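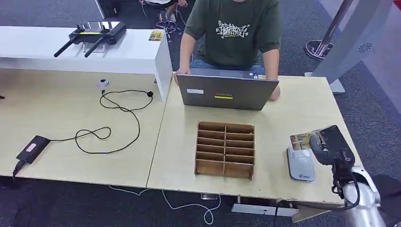 August, Skakdale bench, card-into-slot policy, second round

Okay, so the short version: the wrist-offset trick helps, and I'm annoyed I didn't try it in spring. The task is still one card at a time into the twelve-cell organizer, laid on its back so the slots open upward. The arm comes in from the right and grips the card over by the little gray-blue device.

I trained two policies on the same 200 demos. One gets the raw head view, the other gets the same view plus the gripper pose relative to the organizer (Apolinar's idea, he's been calling it the Drutwood frame and I give up, it's in the config that way now). Both went to 3000 steps. The plain one levels off by step 1388 and then just wanders!

Where the plain one loses it is the far column. It goes in at a slant, the card catches on a partition, and it keeps pushing. The offset one backs up and tries again, which I never demoed on purpose, so I need to check whether Pemik's batch had retries in it.

To do:
- rerun with the organizer turned a quarter
- ask Apolinar for the Meijer calibration file, mine is stale
- lower the force limit before anyone bends another card
- tape down the adapter cable on the left table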